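Tabletop frames keep falling over, easel back or wooden leg?

kgoossens
Doing the shelf in the hallway, 9 frames total, all standing, no nails in the wall (rental). Half of them slide or tip when the front door slams. Do I swap to the kind with a wood leg or keep the cardboard easel ones? Need to decide before September, inlaws coming

filipa_v
Wood leg. Every time. Cardboard goes soft at the fold after a year or two and then it leans back more and more

birent50
disagree, cardboard is fine if the hinge is metal. Cheap ones just have a crease, thats your problem right there

filipa_v
ok but most people buy the cheap ones. Went through mine this afternoon, the wood one is what I mean

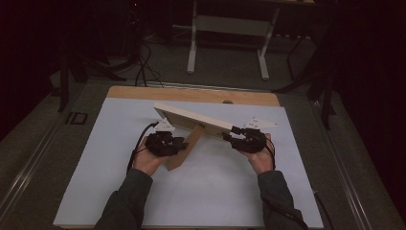

wood one, with the leg underneath

Long plank, narrower strut under it. Check the angle before you buy – too steep and it tips forward on a slick shelf. I put a dot of museum putty under the leg too

kgoossens
Looks heavier than what I have. Shelf is only 9 inches deep, would that even fit

filipa_v
measure the footprint with the leg out, not the frame. Learned that one the dumb way

birent50
Still say dont throw out the good ones. Metallic frame, cardboard back, little dark hinge where the easel meets the backing:

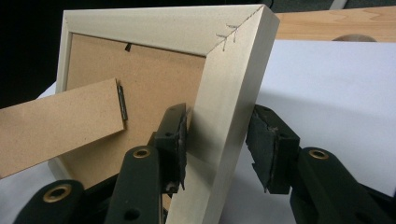

If yours have a hinge like that just open it all the way and put felt on the bottom rail. Costs nothing. Also look at the corners while your back there, if the miter is opening up a new stand wont save it – glue and clamp overnight

gijs.b
felt makes it slide MORE. use rubber dots

birent50
not on painted wood it doesnt

gijs.b
mine is painted wood lol

kgoossens
ok rubber dots first, then wood leg for the two big ones if they still go over. Will report back after a few door slams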